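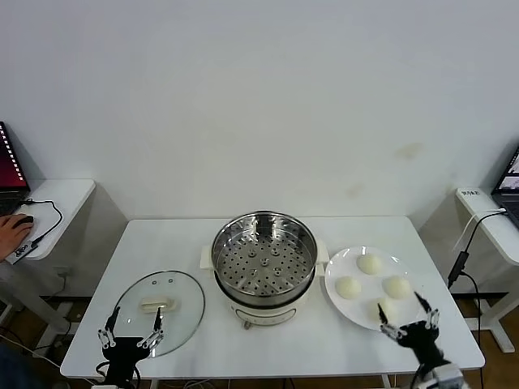

Four buns on the plate, an empty steamer, and the hands going in.

Goltden Robotics Club: The Bun Project
Gallery page, updated Thu 22 July

Most school robotics clubs build something that throws a ball into a bucket. We had a vote in February, the ball-and-bucket people didn't show up, and so we are the club that teaches robots to handle steamed buns. The task fits on an index card, which is where it still is, taped inside the supply cabinet: move the buns between the plate and the steamer, leave them bun-shaped, leave the plate on the table.

The card does not mention how long this may take. We consider that the best thing about the card.

There are 11 of us on the project, plus Roya Salehi, who teaches the robotics elective and signs for the room. She set two rules at the first meeting. The steamer stays off while anything with a motor is near it, and whoever is at the laptop keeps a hand on the mouse and off the snacks. The second rule was added partway through the first meeting.

About the hands
The black hands with the silver joints are the ones people ask about at open house, mostly because they look like they want to play the piano. The club calls the pair Lubis. Having that many fingers sounds like an advantage until you have to decide what each of them should be doing while the thumb is busy. Our early sessions were largely spent on the fingers that weren't doing anything. They had a lot of ways of not doing anything, and several of them knocked over the plate.

A bun, for the record, is a hard thing to hold. It's round and soft and pale, the plate is also pale, and so are the table and the wall. If we'd picked meatballs we would be in the state finals of something by now. Squeeze too little and the bun stays where it was. Squeeze too much and you have a bun with a waist. We keep a shelf for those. It gets cleared on Fridays by people who claim they are throwing them away.

The lid gets its own patch of table to the left. It's glass, it has a nice big handle, and every new member asks why the robot doesn't just pick it up. Every new member is welcome to write that part. So far 4 have tried, and the current procedure is that a human puts the lid there before the run and goes back to the mouse.

About the gripper
The other half of the club works on Cudix, the two-finger gripper. The Cudix group considers fingers beyond the second one to be showing off. Their code is shorter than ours and they have found ways to bring this up during lunch. They use the same table, the same steamer and the same kind of buns, so nobody can blame the furniture, although the furniture has been blamed.
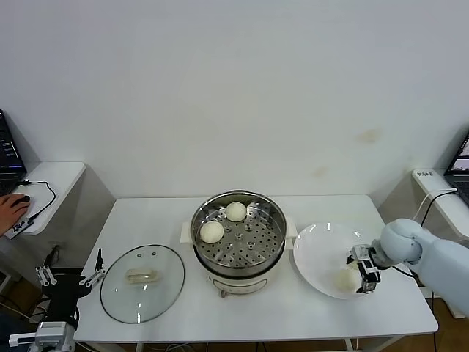
Cudix over the plate. Two buns in the basket, one bun still under discussion.

What counts as a good run
We score every run on a sheet by the door. A bun that ends up in the right place gets full marks. A bun that ends up in the right place upside down gets full marks too, after an argument that used up most of a Tuesday. Touching the rim of the basket costs a point. The best Lubis streak so far is 7 buns in a row without a dent. The best Cudix streak is 13, and yes, they've written it on the whiteboard, and yes, in marker that doesn't come off.

Things we would like
More table. Shorter names for our files than final_final_buns_use_this. A set of practice buns that last longer than an afternoon; we tried foam ones, and both groups did beautifully with foam, and then we went back to real dough and it was February all over again.

Joining
The club meets after seventh period in the robotics room. You don't need to know how to code. You do need to be okay with watching a hand think about a bun for a while. Permission slips are in the tray marked Tinell, which was the name of last year's robot and is now the name of the tray. See Ms. Salehi if the tray is empty.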